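Drenlow Bench Cell 2: Return-to-Service Checklist
Reason for inspection: unplanned finger closure during bag handling
Site: Prernenthorpe, packing annex
Status: open

Background, for anyone who skipped the Wednesday email. At cycle 2,759 the gripper shut while it was supposed to be waiting. It caught a full bag of parts, split it, and spread the contents over most of the annex floor. No injuries. The log for the event reads "OK."

1. Power off and locked at the wall. PASS
Comment: The lock is on the correct switch this time. The old label is still up and still describes a different machine.

2. Emergency stop cuts motion from both sides of the bench. PASS
Comment: The left button needs a firm opinion behind it. Replace at next service.

3. Finger mounting screws tight. PASS WITH NOTE
Comment: One took a quarter turn. I would like to say that explains everything. It explains a quarter turn.

4. Finger faces clean, no cracks or lifted edges. PASS
Comment: Wiped down, checked by hand with power off.

5. Force limit matches the posted value. FAIL
Comment: Posted limit is 26 newtons. The controller was set to 66. The Irinier update restores defaults when it installs, a feature mentioned on the last page of the release notes, under "Improvements."

6. Fingers hold open on a wait command. FAIL
Comment: Ran the wait step 353 times with a bag on the bench. Two uncommanded closures, both after the controller had been left idle for about an hour, so it apparently gets bored.

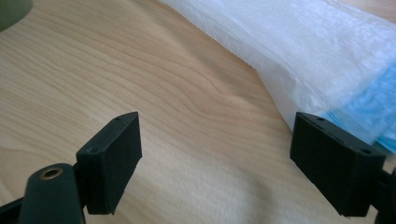
Rallis replied to item 6 the same afternoon: idle closures point to the position sensor cable, and the cell should stay out of service until the cable has been swapped and the wait test repeated in full. Restarting the controller clears the symptom for a while and doesn't count as a repair.

Noted. We had been counting it as a repair since September.

7. Position sensor cable seated, no wear. FAIL
Comment: Seated, yes. The jacket is rubbed through where it passes the bracket. New cable ordered, along with a clip to keep it off the bracket.

8. Hands-clear sign posted and readable. PASS
Comment: Readable if you move the coat hook.

9. Operators briefed. PARTIAL
Comment: Day shift done. Night shift has been sent the form and has returned it signed, blank, and with a coffee ring.

Before this cell runs again: fit the cable, reset the force limit, repeat items 5 through 7, and brief nights in person. Leave the lock on until then, including for "just one quick bag."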